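Support > Manuals > Jadent Hand-Held Gripper > Section 6: Good Practice for Table Sessions

Print this page | E-mail this page

6. Good Practice for Table Sessions

This section gives the rules for recording with the Jadent gripper on a household table. It applies to all operators who record for the Prakero program, at home or in the Lindari rooms. Please read section 5 (Charging and Pairing) first. Document 1446, revised April 2, 2020.

6.1 Before you begin

1. Clean the inner pads with a dry cloth. Do not use alcohol on the pads.

2. Open and close the jaws 20 times without any object. The movement must be smooth on both sides. If one side is slower, stop and write code 734 in the session sheet.

3. Put away papers that show names, addresses or account numbers. Other things of the household can stay on the table.

4. Leave the tablecloth on if the household normally uses one. You do not need to iron it or pull it flat.

Caution: Knives, open flames and open cups of liquid must be out of reach of the jaws during the whole session.

6.2 Picking up a small wrapped object

1. Bring the gripper to the object slowly, with the jaws open wider than the object.

2. Stop when the object is between the two pads. Check both sides before you close.
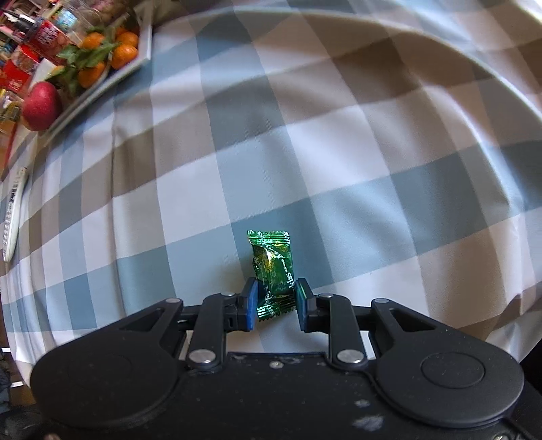

Centering is the rule that new operators break most often. When one pad meets the object much earlier than the other, the object is pushed across the table and the recording shows a push where we need a grasp. The green candy has its right side at the pad, or very nearly, while there is still a narrow gap on the left near the lower part of the wrapper. In such a position, move the hand a little to the right until the two gaps look the same, and only then close.

3. Close with one even movement. Do not squeeze again after the pads have contact.

4. Hold still for a moment, then lift straight up.

Note: Foil wrappers reflect light and can look nearer than they are. Trust the position of the pads more than the shine of the foil.

Note: If the object falls, leave it where it fell and begin the approach again. Do not put it back by hand while the recording is running.

6.3 Working at a box or tin

1. Place the container so that you can reach all of its inside without standing up.

2. Keep the lid off during the session. Opening lids is a separate task (see section 8).

3. For a flat packet, hold it by its two sides, with the printed face free. The packet should be upright between the fingers, as with the Black Sesame Crisp at the teal tin.

4. Do not press the fingers against the rim. The Edet pads are soft and a metal edge can cut them.
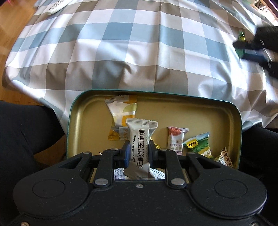
6.4 Two grippers at the same table

1. Agree before the start which area belongs to which gripper. Only one gripper may be inside a container at a time.

2. Keep one hand width between the housings. If they touch, both hands stop and open the jaws.

3. The hand that holds an object has priority. The empty hand waits.

Caution: Never pass an object directly from one gripper to the other, unless the task card asks for it. Put it down on the table first.

6.5 After the session

1. Look at each pad for cuts or sticky sugar. A pad with a cut must be changed before the next use. The order number for a pair is 1014.

2. Record every fall, touch of the housings and interrupted grasp in the session sheet. Failed attempts are also useful, so please do not delete them.

3. Food that was gripped must stay in its closed wrapper. If a wrapper has opened, throw the food away.

Contact Prakero Operator Support | Copyright 2020 Prakero | Back to top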